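Urnham Shared Workshop: arm project, progress report
To: Nelly Henao, Hultcombe Small Grants
From: Arnulfo Ospina
November 29, 2022

Dear Nelly,

You asked for a page or so on how the arm is coming along, and I'm afraid you're getting rather more than that, as I've just had a very good fortnight and I want to tell somebody! The short version is that the arm moves, it goes where we send it most of the time, and we've spent less than I feared. The long version follows, with the grumbles left in.

**Where we'd got to last time**

When I wrote in September we had the arm (second-hand, from a firm in Ustberg that was clearing out a training room) and a lot of enthusiasm, and not much else. It had come without a manual, and the controller would switch on, think about it for a minute and then throw a fault. I'd told you I hoped to have it moving by half term. We missed that by nearly three weeks. The fault was a damaged connector on the lead between the arm and its controller, and I'd been looking for it in the software the whole time, which I'm still a bit cross about. Mahmoud, the electrical supplier up the road, had a replacement on the shelf and wouldn't hear of charging us for the crimping.

Since then it's been much better going. We have 17 people signed up for sessions now, up from the handful who came to the first evening, and 4 of them are confident enough to run the arm while I'm off making tea.

**What it can do**

The job we set ourselves in the application was simple on paper: the arm should reach out over a table, go down to something, pick it up and put it on a mark. A sorting station, in other words, so that the mixed bins of donated fixings and small tools could one day be sorted without one of us going cross-eyed over them. I said at the time that sorting screws was a long way off and I'll say it again, because it's still a long way off! But the reaching and lowering part is working nicely.

We do most of the practice on the green table, and we keep to one fairly large thing at a time. Bright colours help, both for the camera software and for those of us squinting at the preview on the laptop. We jog the arm over by hand first, save that position, back it off, and then let the program take it in again at slow speed. If it comes back to the same place we save it for good, and if it doesn't we go and look for whatever has shifted. 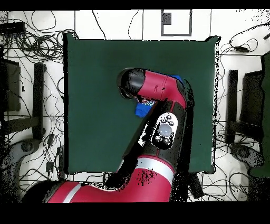

Getting the height right has been the fiddliest bit by a mile. Too high and the arm closes on thin air, too low and it leans on whatever it was meant to be lifting, and the gap between the two is smaller than you'd think. We started out with one height for everything. Now each item gets its own, kept in a little table in the program, and anybody who adds a new item has to fill in the height before the program will run it at all. (That was put in after I forgot twice in one evening.)

Repeatability is good so long as nothing gets moved. Our last long run was 600 moves, done over several evenings with somebody standing by the stop button, and the arm itself never faulted. The program did, when the laptop went to sleep. I've changed the power settings and stuck a note on the lid.

**What hasn't gone well**

Cables. Oh, the cables. Every time we add something it brings its own lead and its own power supply, and they all end up on the floor, in loops, getting under the chair wheels. I know you spotted this on your visit and were too polite to say much. It's a trip hazard and it also makes fault-finding miserable, because you follow a black lead for two metres and discover you swapped to a different black lead halfway along. The plan is trunking along the back and labels at both ends of everything. I'd like to tell you it's done but it hasn't been started.

The camera software has been slower than I'd hoped as well. It finds things well enough in the evening, under the workshop lights, and then somebody comes in on a bright morning and it can't see a thing. We tried a blind, and we tried changing the settings, and the settings helped more than the blind did. I think we need a lamp of our own that stays put, and I've costed one below.

And I did promise you a written guide by now. There are four pages of it. They're good pages! They cover switching on, switching off, the stop button, and who's allowed in reach of the arm when it's live (no one, is the answer, and it's in capitals). The rest is in my head or on the backs of envelopes, and I'm going to need a push to get it written down. Please feel free to be the one who pushes.

**Money**

The grant was £2,000 and I've kept every receipt in the blue folder, which you're welcome to go through. The arm was the big purchase, as planned. After that it was the controller repairs, a second stop button and the van hire from Ustberg, which cost more than I'd put in the application since we had to go twice. The first van didn't have a tail lift and I wasn't going to try it by hand with my back.

There's still enough left for the trunking and the lamp, with a little over. I'd originally put that leftover bit down for a second gripper, and I'd like your permission to move it to cable tidying instead. We haven't got the best out of the gripper we've got yet, and I'd rather have a floor people can walk on.

**What's next**

Before the next report I'd like to have:

- the trunking up and every lead labelled
- the lamp bought and fixed, and the camera retested in daylight
- three different items picked and placed one after another without anyone touching the laptop
- the guide finished, or at least out of the envelopes

The third one is what I'm most looking forward to. We've managed two items in a row several times, and the third tends to go wrong on the way down, nearly always on height, so I think it's the numbers in our table that want going over with a ruler. One of the newer members has offered to do all the measuring again from scratch, and I accepted before she could change her mind.

One question for you as well. The Urnham open evening would be a lovely chance to run it in front of people, but I'd want a proper barrier up first and I'm not sure whether that can come out of your grant or has to come from the workshop's own pot. Could you let me know which? If it's ours I'll need to ask for it at the next members' meeting.

Do come by again whenever suits. The kettle's been replaced, and if you let me know beforehand I'll have the arm warmed up and you can have a go at jogging it yourself.

All the best,
Arnulfo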